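Waneo small parts notes

Hi, and thanks for stopping by! I started this folder because I kept losing track of the bits and pieces that end up on my work table, and a README seemed like a nicer home for them than the back of an envelope. It covers the little stuff: discs, rings, boards, anything you could drop in a coat pocket and forget until June.

What's in the folder

There are 1,497 files, sorted into 21 subfolders by type of part. The names are plain words (metal_disc, key_ring, small_board and so on), so you shouldn't need a lookup table. Two of the subfolders, Dallalside and Sadowski, are named after the shops where I bought mixed boxes, and I never got the contents properly split up. Sorry about that! They're on my list for version 2.

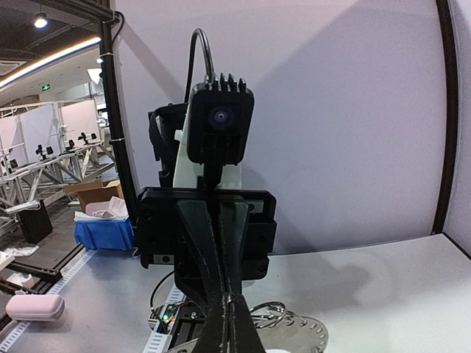
I like a plain white table for all this. Thin silver things such as key rings are still a pain on it, and I've gone back and forth on a gray mat, but then the dark parts start to vanish and I'm no better off. So white it is, for now. Boards with an LED go under small_board whether the light is on or off.

Naming

Lowercase, underscores, no spaces. If a ring is sitting on a disc, the file goes under the disc and the ring gets a line in notes.txt. I changed my mind on this partway through, so a few older files do it the other way around. If you spot one, tell me and I'll move it.

Using it

Take whatever helps. The Unik parts list uses the same names, so you can put the two side by side without renaming anything. I usually go through messages on Friday, so give me a few days if you write with a fix.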